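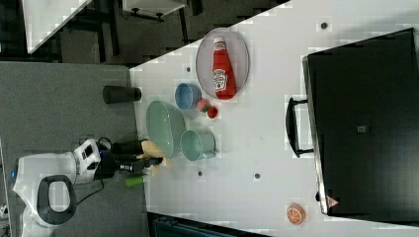 Pushpa Malhotra: have you tried it with the gripper holding nothing at all? If the wrist still sags with no load then it's a power problem and you can stop messing with the grip settings.

Filed under: Build Help > Arms & Grippers > Open

Okay Pushpa, good call, and I feel a little silly for not doing that on day one! Ran it empty last night and yes, it still sags. Not as much, but you can see it. So I'm taking back everything I said about the grip force.

Quick recap for anyone landing here from the Plorthorpe thread. The arm reaches out over the table, picks up a toy or a piece of play food, carries it to a dish and lets go. Reaching is fine. Picking up is fine. Then while it's holding over the dish the wrist starts to droop, and after 12 seconds or so (sometimes less) the Predov board throws error 313 and the whole arm goes limp. Dishes get knocked over. I've gotten pretty good at catching mugs.

What I've done so far:

9th May — swapped the servo cable for a shorter one. No change.
Next evening — cleared the error log, set the hold timeout to 2,000 ms, which made it fail faster (great) but at least it fails the same way every time now.
Same evening — ran 4 holds empty, like you asked. Sag on every one, error 313 on the last.

The supply is the old Bautista brick I've had since December, and it was always kind of a stopgap. I put a meter on it during a hold and the voltage drops as soon as the elbow and the wrist are both working, then it never climbs back. So I think that's my answer? I'd love someone to tell me if a dip like that is normal before I spend money.

Eylül Keskin has a bigger supply on the shelf at the shared shop and says I can borrow it Saturday. Plan is to change only that, keep the timeout where it is, and run the same holds again, first empty and then with the light stuff. If it still sags I'll pull the wrist joint apart and look at the Skultow gearbox, which I really don't want to do — those tiny screws!

Leaving this open till then. Will post the meter readings with the new supply.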